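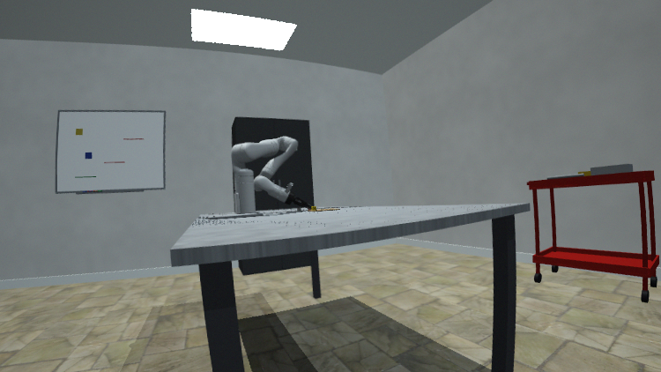
Mitarbeiter/in Zellprüfung und Batteriediagnose (m/w/d), Standort Ferkemitz

Celano prüft und bewertet gebrauchte Akkupacks aus E-Bikes, Gabelstaplern und Heimspeichern. Für unser Labor in Ferkemitz suchen wir zum nächstmöglichen Zeitpunkt Verstärkung in Vollzeit. Die Stelle ist zunächst auf 2 Jahre befristet, eine Übernahme ist vorgesehen.

Ihre Aufgaben

Kapazitäts- und Innenwiderstandsmessungen an Rundzellen und Modulen
Langzeittests mit bis zu 1.000 Ladezyklen einrichten und überwachen
Öffnen und Zerlegen von Packs bis 65 Volt nach Arbeitsanweisung
Auswerten der Messreihen und Eintragen in unsere Datenbank Piretport
Einlagern auffälliger Zellen im Sicherheitsschrank

Ihr Profil

Abgeschlossene Ausbildung als Elektroniker/in, Mechatroniker/in oder Chemielaborant/in — Quereinstieg mit passender Berufserfahrung ist möglich
Sicherer Umgang mit Multimeter und Tabellenkalkulation
Gutes Deutsch in Wort und Schrift, Englisch zum Lesen von Datenblättern
Führerschein Klasse B von Vorteil

Die Unterweisung für Arbeiten unter Spannung kann bei uns nachgeholt werden. Die Kosten übernehmen wir.

Wir bieten

Eine Einarbeitung im Früh- und im Spätdienst, keine Nachtschichten
30 Tage Urlaub und Gleitzeit außerhalb der Prüfläufe
Zuschuss zum Jobticket, Lademöglichkeit für E-Bikes auf dem Hof
Ab Juli auf Wunsch Einsätze bei unserem Partnerbetrieb Sheehan, der die zerlegten Packs weiterverarbeitet

Bewerbung

Bitte senden Sie Lebenslauf und Zeugnisse als eine PDF-Datei über das Bewerbungsformular auf unserer Internetseite. Ein Anschreiben ist nicht nötig — zwei Sätze zu Ihrem möglichen Eintrittstermin genügen. Reisekosten zum Vorstellungsgespräch werden nach vorheriger Absprache erstattet.

Veröffentlicht am 06.02.2024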